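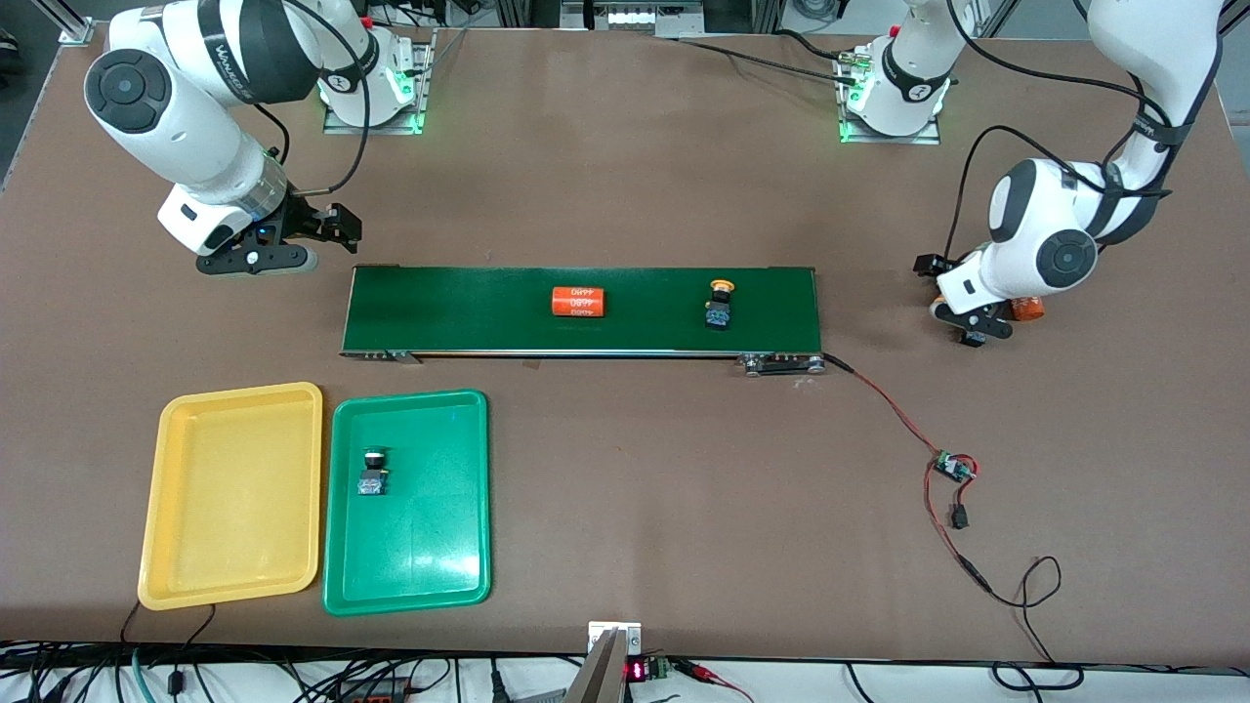
Fig. 2. Two-arm sorting cell, with a battery and a push-button on the belt.

Case 2: the belt that kept going

I love this fault, and you'll meet it again in your own projects! Natália Kuruc's group had a sorting program that passed 22 runs straight. Then the left arm stopped on a joint fault and the conveyor kept rolling, feeding parts toward a stopped gripper.

The cause was in the wiring plan – the belt had its own supply, and the stop signal only went to the arms. Colour-code your stop circuit on paper first, then trace it to every single thing that moves.

Before the prac: sketch a stop circuit for this cell and bring it to Genji Tanabe for checking.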